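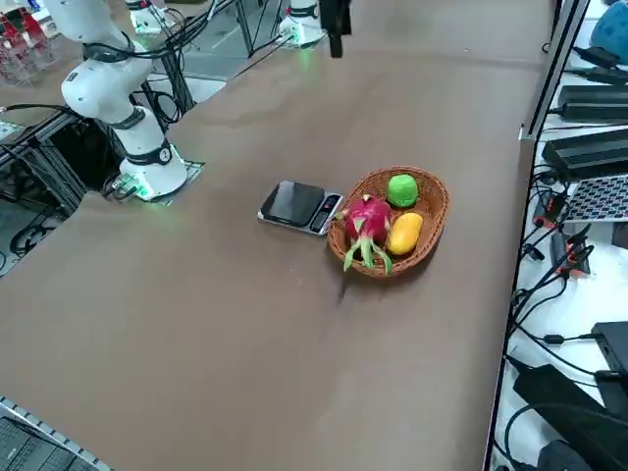 Weighing fruit at home: your questions

These are the questions we receive most often at the Tanard fruit shop. Answers are written by Ramil Pascual.

Do I need a special scale for fruit?
No. A small digital kitchen scale with a flat platform is enough. Please check the maximum load in the manual before you put a big melon on it.

Can I weigh the fruit together with the basket?
Yes. Put the empty basket on the scale, press the zero button (on many scales it is called "tare"), and then add the fruit. If the basket is wide and covers the display, weigh the fruits one by one and put them in the basket after.

My basket shows 487 g when it is empty. Is this too heavy?
It is normal for a woven basket of medium size.

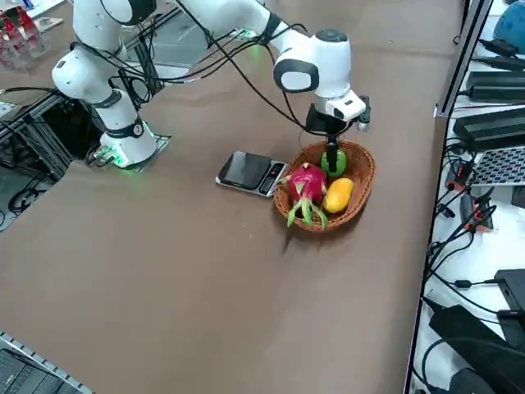

Which fruits can stay together in one basket?
Mango and dragon fruit are fine together for a short time. Apples give off a gas that makes a mango ripen faster - good if your mango is still hard, not so good if it is already soft. In August we advise to keep ripe mangoes in the refrigerator and eat them in 3 days.

The leaves of my dragon fruit hang over the rim. Should I cut them?
You can leave them. When the tips become brown and dry, the fruit is getting old.

How do I clean a wicker basket?
Use a soft brush, then a cloth which is only a little damp. Let it dry fully before you put fruit inside.

Do you deliver to Dodell?
Yes, for orders from $50. Please order before 8 in the morning - later orders go out the next day.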